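4. Safe working at the Lunis two-arm cell

4.1 Before you start

1. Check that both arm bases are bolted tight to the front rail.
2. Run each wrist through its full turn at low speed and watch the camera cable. It must not snag.
3. Press the stop button and confirm that both arms hold still for 2 seconds - then reset it.

CAUTION: Keep hands and sleeves outside the cell whenever the arms have power, even at low speed.
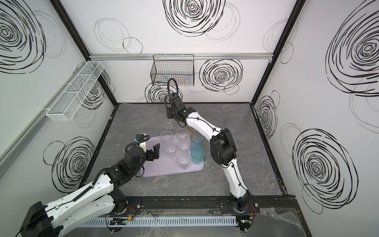 4.2 Shared space

Only one arm may enter the center zone at a time unless the task sheet says otherwise. The task sheet also names which arm goes first. For cup work, the tray counts as part of the center zone, and so does any cup standing beyond its far edge, such as the clear one under the right gripper. Set the slow zone to start 50 mm from the nearest cup.

NOTE: Store spare items in the wire baskets on the walls. Nothing may hang below a basket into the path of an arm.

4.3 Stopping and reaching in

1. Let the current move finish, or press stop.
2. Switch off arm power and take the key with you.
3. Reach in from the front only. Do not lean on the cable duct.
4. Write the stop in the cell log, form 1647.

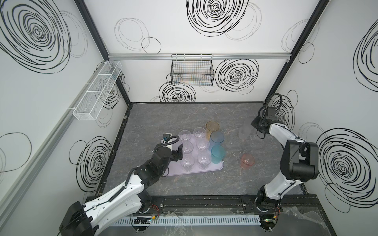

Falo Cell Safety Team

4.4 After a task change

Teach new pick points with clear and colored cups both in place. Clear cups are harder for some cameras to pick out, so test them first. If a cup falls, stop both arms before you pick it up.

Questions about this section go to Zoriana Pylypenko, extension 797. Changes to the task sheet need Demyd Dovhaniuk's signature.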